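The basket problem

I own a white table and a wicker basket, and between them they have taken up more of my September than I would like to admit.

The table came first. I bought it because the old one had a leg that folded up whenever anyone leaned on it with feeling, and because I had convinced myself that a large white surface would make me the sort of person who has a large white surface. You know the sort. They have one pear on it. I had, by the end of the first week, two phone chargers, a bicycle light, a library book I'd already paid the fine on, several keys belonging to doors I no longer live behind, and a letter from the council that I was keeping in view so that I'd deal with it. I did not deal with it. It's a very good table for not dealing with things on, as you can see them all so clearly.

Bernice came round and said what I needed was a basket. Bernice Fiadzo has a basket for everything. She has one for scarves and one for the dog's scarves. Her theory is that mess is only mess if it's flat, and that once you heap it up inside something woven it becomes storage. I pointed out that this was just a skip with better handles. She drank my tea and gave me the look she usually saves for people who iron jeans.

So I went and got one. It's wicker, orangey brown where the light gets at it and more like honey where it doesn't, with rounded corners and a weave tight enough that pens don't poke out of the sides. I had looked at a grey felt one first, in a shop that smelled of fig, and it cost 40 pounds, for felt. The wicker came from Ansah, the place by the station that sells garden chairs and incense and never seems to be fully open. The man wrapped it in newspaper, which took some time, given the shape of it, and I carried it home on the bus on my knees like a small passenger.

Then came the question of where to put it.

You'd think this would be simple. The middle of the table looked right for an hour, until I sat down to eat and found I was having dinner with it. I moved it to the end nearest the door, on the principle that keys should be near doors, and caught it with my elbow on the way out two mornings running. The windowsill was too narrow. The floor was Bernice's suggestion, and I tried it, and all I can say is that a basket on the floor gets treated as a bin by visitors and as a hurdle by me.
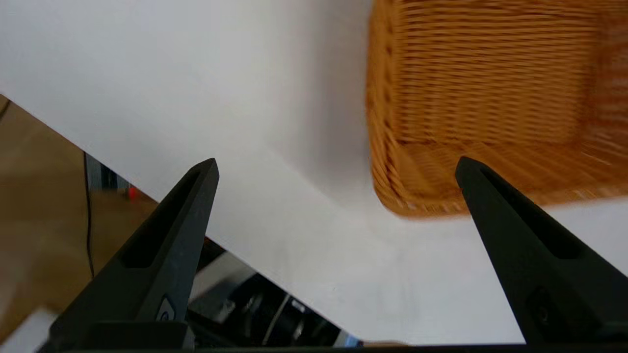
The corner was where it ended up. Far enough in that it won't go over, far enough out of the way that I can spread a newspaper open and still have somewhere for the toast. I was quite pleased with this. I texted Bernice to tell her and she replied with a thumb.

What goes in it has been a longer argument, mostly with myself. I started strict. Keys, wallet, glasses, things I'd need in the next day. That lasted until the post arrived. Then my cousin Kwesi stayed the weekend and put his headphones in there, quite reasonably, and a half-eaten packet of mints, less reasonably, and after that there was no holding the line. I had a proper dig through it last night and found a jigsaw piece. It's a bit of sky. I don't own a jigsaw. Kwesi swears it isn't his, and then asked if he could have the mints back.

There is also the matter of crumbs. Wicker lets them through, but slowly, so that when you lift the basket there's a neat little pattern of whatever you've had that week printed on the table underneath. On dark wood I'd never have known. On white it's practically a diary. I now have to pick the thing up and wipe under it, and I'm fairly sure the whole point was to have less wiping.

Eetu from upstairs, who is Finnish and has opinions about furniture, says I should line it with a tea towel. I've tried that. The tea towel slid down one side and ate the bicycle light. He also says the table is the wrong white, that there's a cold white and a warm white and I've managed to get one that is neither. I went down afterwards in the morning and had a look, and annoyingly he has a point. It's off-white with bits of grey in it, depending where you stand. I'd been perfectly happy with it before that. I'm now looking at it all the time.

Still, the chargers have gone in a drawer and the library book has gone back to the library. Most of the old keys went in an envelope marked KEYS, which is in the basket. I kept the council letter out on the table so I wouldn't forget it, and I found it again this morning, under the toast plate. It wants a reply by the end of the month. I've put it in the basket for now.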